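4.2 Evaluation of the Dalgleish gripper kit

The second product under review was the Dalgleish two-finger parallel gripper kit, supplied by Lulludier with mounting hardware, cabling and a control license. The kit was installed by our laboratory staff in Clodomville following the supplier's manual. Setup required two working sessions, and calibration was repeated before each block of trials. All grasps used the factory finger pads — the optional soft pads were not purchased.

Bakery items were chosen for this part of the study on account of their uneven surfaces, which had caused difficulty for the Dresley kit (Section 4.1). The kit was tested in 800 grasp attempts, divided among three operators. 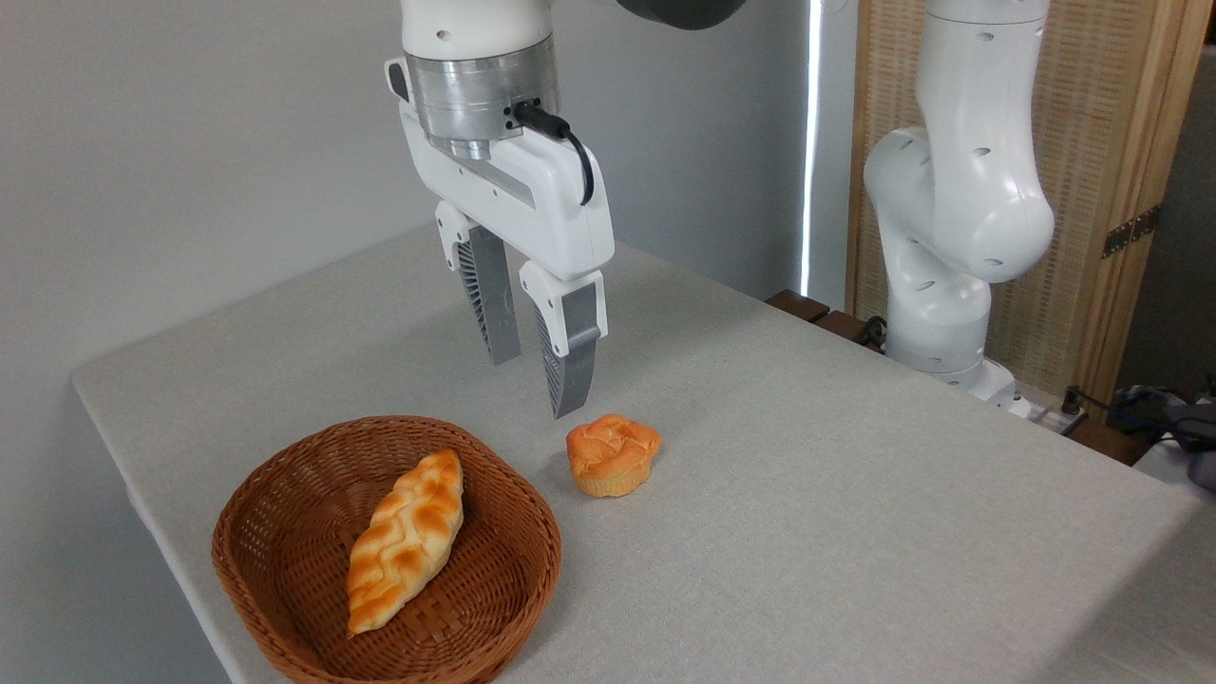 Figure 3. Gripper with fingers open above a small round bun; a braided loaf lies in the woven basket at left.

Operators rated the kit on ease of teaching, clarity of error messages and access to the fingers for cleaning. Ratings for teaching were high. Error messages were judged less favorably, as several codes did not appear in the printed manual and had to be requested from Lulludier. The scoring sheets were prepared by M. Tennant and checked by M. Mollah, who did not operate the arm. Service terms, including the cost of replacement pads, are compared in Section 5.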